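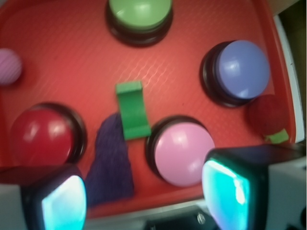 Ilano, April 24, 2019

**Speaker notes: The Tray as a Place to Work**
Wilma Groen, Clasta Early Learning Service
Spring session for classroom aides and visiting teachers

*Wait for the side doors to close. Handouts are on the chairs. Thank Sulastri Rahman for the invitation and for the use of the hall.*

Good morning. My subject is a modest one: how we set out a tray of objects for a young child, what we place on it, and what we say while the child is using it. The Service has offered tray work since 2000, and the written guidance has been revised several times in that period. The current version goes to the sites in August. Comments made today can still be taken into account.

The red tray is our standard tray for this activity. It has a raised rim, and for that reason it was chosen over the flat boards used in earlier years. A ball that reaches the rim generally stays with the child. A ball that leaves a flat board becomes the business of the whole room.

On the tray are the large round push buttons: green, blue, red, and pink. With them go a few things that are not buttons. We use two balls, a green block, and a piece of purple cloth. Staff new to the work tend to regard the buttons as the activity and the other items as decoration. The guidance treats them as equal. A child who passes over every button and takes hold of the cloth has made a choice, and the aide should record it as one.

*Pause. Ask who has used the buttons without any other objects. Take a show of hands only.*

**Placing the buttons**

The buttons should be spread out, with enough space between them for a small hand to come down on one without touching its neighbor. The domed caps are easy to find with an open palm. We do not ask for a pointed finger at this stage.

There is no fixed order of colors. We did have one until recently, with green always at the far side, and Frøydis Åberg observed at the Uçar site that several children had learned the positions and were no longer looking at the colors. The order is now changed between sessions. It is not changed during a session, even when a child seems to have lost interest.

**Placing the other items**

The block goes near the middle, among the buttons, where the child must reach past it. The cloth may lie in a loose heap beside it. Please do not fold it square. A flat square of cloth reads as a mat, and children will leave it alone or set things on top of it. The balls go toward the sides.

A remark on color. The dark red ball is hard to pick out against a red tray, and the guidance keeps it there on purpose. The pink ball, with its textured surface, tends to be found early. The red one asks for a slower look. For a child with low vision, replace it with a ball in a lighter color and note the change on the session sheet.

*If time is short, skip the next paragraph.*

Teachers have asked whether a plain white tray would serve better. Birdie Ruiz-Ortega tried one with her group for a term. Her report is in the handout, and it is fair to both sides. The pink and blue buttons were easier to see on white, and the children dropped fewer objects on red. She could not account for the second finding, and neither can I.
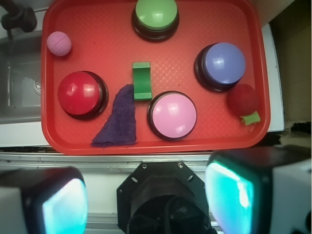

## What the adult says

The adult sits beside the child, on the side of the stronger hand, and says very little. Name the color once, at the moment the hand touches the button: "blue." Then wait. The guidance gives the wait as a slow count of 4. Most adults, when observed, speak again well before that.

Please avoid the following during the first part of a session:

- Questions that test, such as "Which one is pink?"
- Praise for pressing. Describe the act instead: "You pressed the red one."
- Moving an object closer to the child's hand.
- Putting back an object the child has pushed aside.

The last of these causes the most discussion. An item pushed aside stays where it is until the session ends. Siriporn Saithong, who supervises our home visits, reports that parents find this rule the hardest to keep. Her advice to them is to hold a cup of tea — covered, and well away from the tray.

## Light and glare

The caps are glossy. Under a ceiling lamp they carry bright white spots, and the fine diamond pattern on the floor of the tray will also shine where the light strikes it. Some children are drawn to the shine and stay with it for a long time. That is of interest and should be written down, though it may mean that the child is attending to the light and has not yet come to the button.

Before the session, lower your head to the child's eye level and look across the tray. If a cap appears white from that position, turn the tray or move the chair. At the Urnedent site the tables were moved away from the windows altogether, and staff there now prefer the arrangement.

## Reducing the number of objects

For a child who is easily overwhelmed, begin with green and blue and leave a good deal of red surface open around them. Add the block in a later session, then the cloth. The balls come last, as they roll and draw the eye from everything else. Almost every child in last year's group of 24 reached the full tray, and there is no benefit in hurrying the rest. 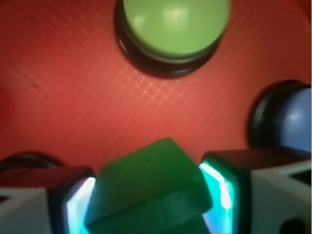

How long should one session last?

Ten minutes is enough for most children under three. Stop sooner if the child turns away from the tray twice.

*Allow further questions from the floor. Refer questions about ordering trays to Sulastri.*

## Before the break

Session sheets are on the table by the door. Please take one for each child in your group and write the date on it before use; undated sheets cannot be entered in the record. The practical part begins after the break, in pairs, with one person taking the child's seat. Those in the child's seat are asked to keep their hands below the table until the tray has been set down.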